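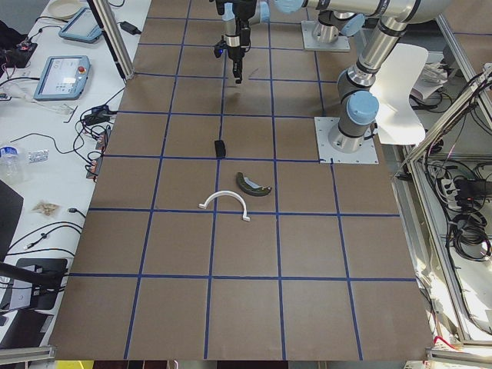 Gridded Table, Brown Paper and Blue Tape

Filed under: Benches & Surfaces / Table Coverings / Layout

October – by the Drovton bench desk

Search the gallery Enter keyword Go

The large table in the Burnholm room is covered in brown paper and divided with blue tape into roughly square cells. The strips run lengthwise and crosswise, and the lengthwise strips give four columns. The notes on this page cover the paper, the tape, the order of work and the upkeep, and replace the shorter set that was posted with the previous covering.

Paper

The covering is plain kraft from Ferketti, 44 lb, uncoated, bought on the roll. Lighter stock was used before and wrinkled under the tape as soon as the room got humid. Heavier stock lies flat but keeps its curl from the roll for a day or more, and the ends have to be weighted overnight.

Cut the sheet long and trim it on the table. Put the inside of the roll face down, so the curl pulls the ends toward the tabletop. Smooth from the middle outward with a dry cloth. Water marks stay visible on kraft after drying, and a damp cloth also cockles the sheet.

Brown was chosen over white after both were tried under the same lights. White paper gave glare at the far end of the table and showed every scuff. Brown has less contrast with cardboard and bare wood, which matters if those materials are going on the table. Dark items read well on it: a small black block or a dark green curved piece can be found at once from the other end of the room.

Tape

Painter's tape, blue, 25 mm wide. Low tack is required. Standard masking tape lifts the face of the kraft when a strip is moved, and the torn patch stays fuzzy and will not take tape again.

Blue separates clearly from brown in daylight and under the ceiling lights. Green tape was used for one covering and was hard to follow at the far end late in the afternoon.

Store the rolls flat in a closed bag. A roll that has been standing on its edge picks up grit, and the grit leaves a ragged line.

Marking out

Find the lengthwise center line first and mark it lightly in pencil at both ends of the paper. Work out to each side from there. Starting at one edge puts all of the error into the last column, and on a long table the error is easy to see.

Tick marks go on both long sides before any tape is cut. A steel rule is better than a fabric tape for this, and a story stick is better than either if the grid will be laid more than once. The stick for this table is a planed strip of pine with the cell positions cut into one edge with a knife.

Decide in advance whether the ticks show the center or the edge of each strip. On this table they show the near edge. Mixing the two throws a cell off by the tape width or by half of it, and the usual fix is to pull the strip and lay it again.

Laying the strips

Lengthwise strips are laid first, each in one piece. Fix the far end, unroll the tape in the air above the paper, pull it just tight, line it up with the near tick and lower it. Do not pull hard. Stretched tape shrinks back during the first night and lifts at the ends.

Crosswise strips go over the lengthwise ones. Each intersection is then two layers thick, and it should be rubbed down with the back of a spoon or a plastic scraper. A loose intersection catches the corner of anything slid across it.

Check for square with the diagonals of a block of cells before the last crosswise strips go down. Small differences are accepted. The cells are for placing items and reading positions by eye, and no measurement is taken from them.

Time for two people with the ticks already made: 12 minutes for the lengthwise strips, somewhat longer for the crosswise ones. One person alone should allow twice that.

Naming the cells

Columns are lettered from the left and rows are numbered from the near end. The names are kept on a card and are not written on the paper. Pencil labels were tried in the cell corners – they smudged, and were then taken for marks on the items.

An item standing on a tape line belongs to the nearer cell. An item lying across a line is recorded under both names. Blocks that can stand upright or lie flat have the position written after the cell name, U or F.

Wear and repair

The near rows wear first, from sleeves and from items being picked up and put back. Kraft polishes with use and the shiny areas become slippery. Rotate the sheet end for end only if the tape is going to be replaced anyway.

Small tears are patched from below with a square of the same paper and a glue stick. A patch on top leaves an edge. If the tear meets a tape line, lift the tape back to the next intersection, patch, and lay new tape with the overlap at the intersection.

Adhesive residue on the tabletop comes off with a plastic scraper and a little mineral oil. Clean off the oil fully before the next sheet is laid, or it will show through as a dark stain.

One covering is good for up to 2,000 placements, going by the tally sheets from the last Lungu layout. The tape usually fails before the paper does. Replace the whole grid when the strip ends start to lift on more than one side, as new tape laid next to old has a different shade.

Disposal

Used kraft goes in paper recycling once the tape has been pulled. Pull the strips slowly, at a low angle, in the reverse of the laying order. Sheets with oil stains go in general waste.

Offcuts long enough to cover one column are kept on the shelf under the roll holder for patches. Shorter ones are used as packing.

Filed under: Benches & Surfaces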